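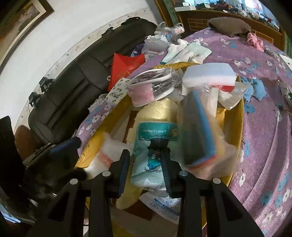 One reader on Flusberg Road wrote in to say the swap box is the only reason she still comes up to the hall, and could we please stop letting it run out of anything useful by ten past. Fair point. So, changes.

Swap table news, Sun 16 June

Busy one last time. Bathroom bits and cleaning things went first as usual, then the kids' stuff, then a very long gap where all that was left was candles. We have a LOT of candles. Please no more candles until September.

What's changing. Doors still at 2 but the table gets topped up in two goes, half at the start and the rest once the teas are out. Anyone coming straight from work or from the Jement bus should get a proper look now. If you bring things, put them on the side trolley, not straight on the table, as it all gets muddled and last time somebody's own shopping got swapped. (It was returned. Bar the biscuits.)

What we'd love: unopened soaps, sponges, plasters, washing up liquid, tea towels, anything for school bags. Small jars with lids. Wool is always welcome, any colour, even the brown.

What we can't take: medicines of any kind, opened make up, anything with a plug, car seats, knives. Food only if it's sealed and in date, and do check the date, we had a tin of peaches that was older than the hall kitchen.

A few asked about the points cards. Scrapped. They were a faff and half of you had lost them by Easter. Take what you'll use, bring what you wont, that's the whole system. If you've got nothing to bring come anyway.

Numbers for those who like them: 82 people through the door last time and 27 bags of leftovers went on to the Thibodeaux shop, who were very nice about the candles.

Parking. Please not across the Grelico yard gate, even for a minute, even with your hazards on. They've been patient. There's space behind the chapel and it's a short walk, flat all the way.

Still need 4 pairs of hands for putting tables away at the end. Half an hour, tea provided, cake if it lasts. Tell whoever is on the door or drop a note in the box by the noticeboard.

Next newsletter will be a short one, only the summer dates and the bin rota. Anything for it to the usual adress by Friday please.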